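4.2 Gripper comparison in the simulated desk task

Before moving to the real cell we compared two grippers in simulation, on the same pair of arms and with the same controller. The first one, the Fokska, has two short parallel fingers with flat pads. The second one, the Utum, has longer fingers which close on a small curve, so the tips come slightly forward at the end of the motion. Both models were prepared from the drawings of the makers, and we did not change the friction values between the runs.

The task is to take a small pen holder from the middle of a white table and put it in one compartment of an open shelf. A wooden tray stands at the left side and limits the space for the left arm. We chose this layout because the two arms cannot use the same approach: the left one must come over the wall of the tray, while the right one has a free path over the table but must turn before it reaches the shelf.

Each gripper was tested in 200 trials. The starting position of the pen holder was moved by up to 60 mm in each direction and its colour was kept the same. A trial was stopped after 11 seconds if the holder did not leave the table. We counted a trial as failed also when the holder was placed in the shelf but fell on its side.

The Fokska gave the more regular grasp. When the fingers met the holder at its flat sides, it stayed upright during the whole transfer. The weak point was the shelf, where the wide body of the gripper often touched the vertical divider before the holder was fully inside. With the Utum this contact was rare, but the forward motion of the tips pushed the holder away in many trials, mostly when the controller closed the fingers too early. We tried to correct this with a delay of 2 control steps, and the effect was smaller than we expected.

The camera view used by the policy is the same for both grippers (Figure 3). The arms stay mostly outside this view at the start, and only the ends of the grippers enter from the sides. Their shadows, however, cover a large part of the table. In the first version of the renderer, made by Stistitz, the shadows were switched off, and a policy trained in this way lost accuracy when we switched them on again. All results in this section are with shadows — we think this is the more honest condition, as the lamps in the real cell are fixed above the arms and cannot be moved.

Figure 3. Desk task in simulation, view given to the policy.

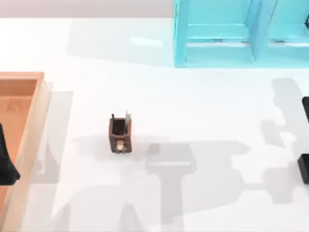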